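Print | E-mail

Suture bench notebook, Lonport — Thursday, late afternoon

Session stopped at step 11. Writing it up while the log is still open on the other screen, before the story gets tidier than it was.

Short version: the right instrument let go of the thread without being told to. The controller says it was told to. I don't believe the controller, and I would like somebody to prove me wrong with a trace instead of a shrug.

What the log says. Grip command on the right side goes from closed to open at step 11, partway through the pull. No fault raised, no warning, motor current normal the whole time. Kaufmann's service note from February describes this same pattern and calls it "operator release." Convenient. The foot pedal was up, and the pedal channel is recorded separately and shows nothing. So either the pedal channel lies or the grip channel does, and the note doesn't mention that there are two.

What I tried before stopping:

1. Reran the segment in playback with no load. Jaws stayed closed where they should. Proves very little, as the fault has never shown up without tension on the thread.

2. Swapped the right instrument for the spare and repeated the stitch. Ran 53 cycles clean and I was ready to blame the instrument. Then it opened on 56. So much for that.

3. Held position after the second release and looked at the state of things before touching anything. Left side still had the needle by its blunt end, jaws closed, well off the wound. Right side was over the wound with its jaws spread wide and the thread running across behind the left finger.
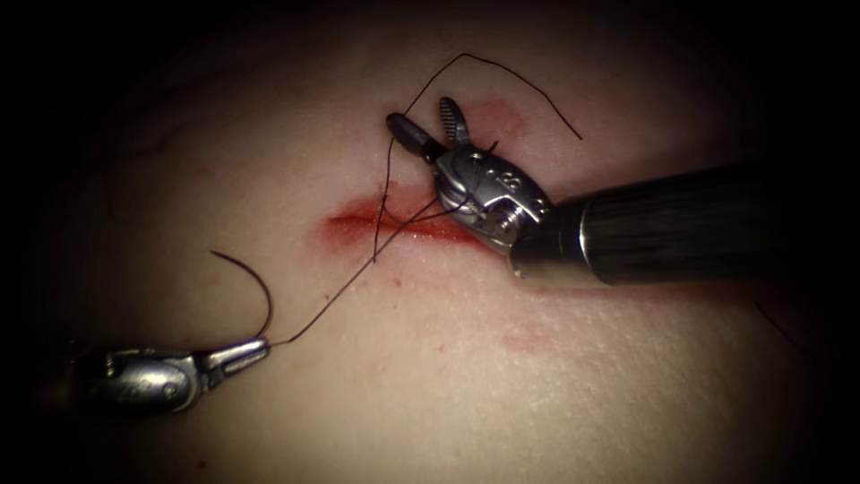 4. Pulled the Cellell grip monitor data for the same stretch. It reports "grip confirmed" for up to 5 seconds after the jaws open. This bothers me more than the release does. A monitor that agrees with the command history and ignores the jaws is a second copy of the log, and we have been treating it as an independent check since the Garley demo.

5. Checked cable seating at both ends of the right arm. Fine. Wiggled the connector during a slow pull, nothing. I don't put much weight on a wiggle test.

Where that leaves us. The instrument is not cleared, one swap isn't enough, but it is no longer my first guess. I lean toward the tension limit in the new grip code. If the limit trips and the code handles it by writing an open command, the log would look exactly like an operator release and no fault would ever be raised. Haven't read the code yet, so that's a guess with a nice shape and should be treated as one.

The safety side: until this is sorted, no pulls under tension with anybody's hands inside the work area, including to "just catch the tail." A loaded needle on the left and a right side that opens when it feels like it is a bad pair. Tag is on the console. Please don't take it off because you had a good morning.

To do: log raw jaw angle next to commanded angle. Get the tension limit value in writing from Kaufmann, along with what happens when it trips. Turn the limit off on the bench only and run the same stitch again. Ask Cellell where their "confirmed" signal comes from.

Left both instruments bagged and marked in the second drawer. Not cleaned, leave them that way.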